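Preseason Meeting for Families: Fall Sports at Tonside High School
Speaker notes, Athletic Department
11 July 2020

Slide 1. Welcome
Thank the families for joining. State that the meeting covers football, volleyball and cross country, and that the same rules apply to all three. Questions will be taken after slide 4.

Slide 2. Forms and dates
Every athlete must have a current physical on file before the first practice. The school cannot accept a form signed by a parent in place of a doctor. Forms go to the athletic office or through the Studa portal. Athletes who transferred from Girby must submit a new form, even if one was accepted there last year.

The football team will hold 15 practices before the first game, which is set for September. The first 4 practices are without pads. Remind families that the league sets this rule and that coaches may not shorten the period.

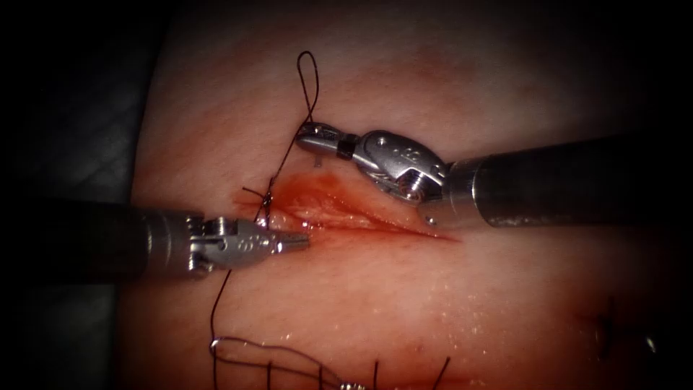 Slide 3. Injuries and return to play
An athlete who is hurt must report it to a coach the same day. Parents who learn of an injury at home should call the athletic office by the next morning. Any athlete who has had surgery during the off-season needs a written release from the surgeon – a note from the family doctor will not be enough. This applies to every kind of operation. Small tools do not change the rule, and the release must name the sport. Athletes waiting for a release may attend team meetings and watch practice from the sideline.

Slide 4. Travel
Away games at Girby and Khaemba are by school bus. Athletes ride with the team in both directions unless a parent signs the travel sheet in person. Text messages to the coach are not accepted. The varsity bus for Khaemba seats 21 athletes, and the junior varsity will leave on a second bus.

Slide 5. Questions
Repeat each question before answering. Matters about one athlete or about playing time should be taken up with the head coach in private. Leave the office hours on the screen until the meeting closes.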